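Open Day Safety Checklist — Two-Arm Cell, Letden Training Hall
Filled in by: Mitsuko Sakamoto
Checked with: Nassoro Ondieki (cell operator)
Visitors expected: 87, in groups

1. Work area before the first group
Bins stand in one row near the middle of the floor. OK.
Cords and small parts stay inside the walls. OK.
Comment: Please collect small scraps from the floor between groups. I saw one near the end of the dark cord.

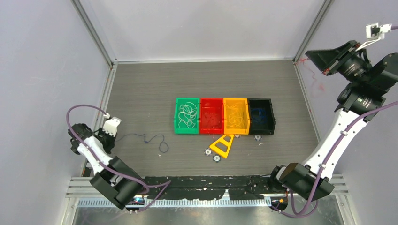
2. Arms and mounting
Purple cables have free movement at every joint. OK, checked by hand with power off.
Front mounting strip clean. NOT OK.
Comment: White debris is on the black strip. Burgi Moser will bring the vacuum before 3 p.m. The visitor line must stay 50 cm from the front rail — last September it was closer, and children put hands on the metal.
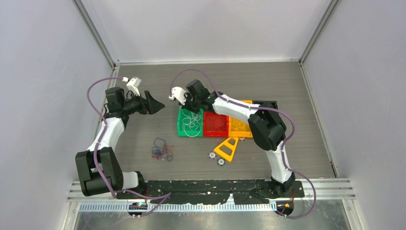

Both arms over the work surface, trays under the right arm.

3. Demonstration with cable
Operator keeps one hand near the stop button during all the handling. OK.
Only thin cable is used, no connectors with sharp edges. OK.
Comment: The blue cable is long and makes loops on the table, so the operator should look where the loops lie before he starts a fast movement. 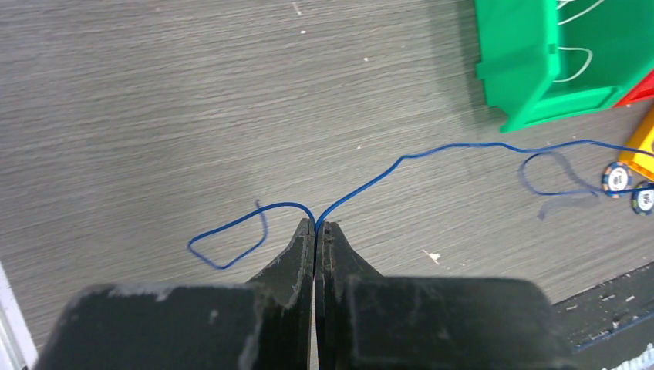
I also ask that the speed stays low when visitors are asking questions. Nassoro agrees with this.

4. After the last group
Power off, key to Neusa Vieira. Open.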